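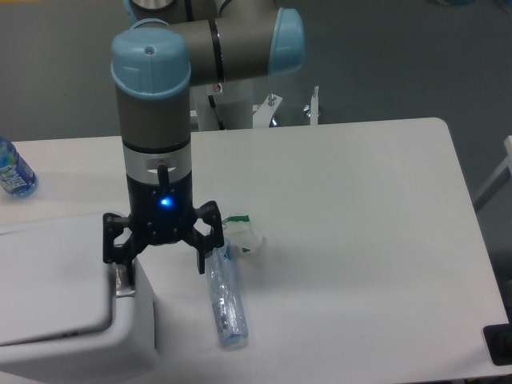
Posted by Mi-kyung Moon | Shop & Studio | 4/9/22

Gelwood Table Wax, 400 ml tin

Okay, so I have been putting this wax on everything I own since last May, and I finally talked Paavo Harju into letting us stock it. He makes it in small batches at Vainio and he doesn't love shipping it, so when a batch is gone you may have to wait a bit for the next one. Sorry in advance!

What is it? A soft paste wax for bare or oiled wood. Kitchen tables, stools, bread boards, the handles of garden tools if you're that kind of person (I am). It smells faintly of orange peel when you open the lid and then the smell goes away by the next morning. It's thicker than the Skedard polish we used to carry — more like cold butter — so you use a lot less of it. I did my whole dining table and both benches and you could hardly tell I'd been in the tin.

How I use it: wipe the wood down and let it dry all the way. Scoop up a little on a cotton rag, an old T-shirt is perfect, and rub it in along the grain. Leave it for 2 hours. Then buff with a clean part of the rag until it stops feeling tacky. New wood gets a second coat the next day. My table gets one coat every 8 weeks or so, whenever water stops beading on it.

Please don't put it over varnish or on painted furniture. It just sits there and collects fingerprints, and I've had that email a few times now. Dark woods are fine, but try it underneath first, because my walnut tray came up a shade deeper than I expected (I like it, my sister doesn't).

Tuulikki Saarinen wrote in to ask if it works on cork. She tried it on her desk mat before I'd even answered, and she says yes, with a very thin coat. I haven't done it myself.

The details
Size: 400 ml, screw lid
Color: clear, pale yellow in the tin
Made by: Vainio
Goes well with: Pruneo cotton rags, pack of 7
Storage: somewhere cool, lid on tight

If your tin arrives soft from a hot delivery truck, put it in the fridge overnight and it firms right back up. Spread used rags out flat to dry outdoors before you throw them away, never balled up in a bin.

Questions about bigger tins go to Martti Kauppinen at the shop desk. He's keeping the list.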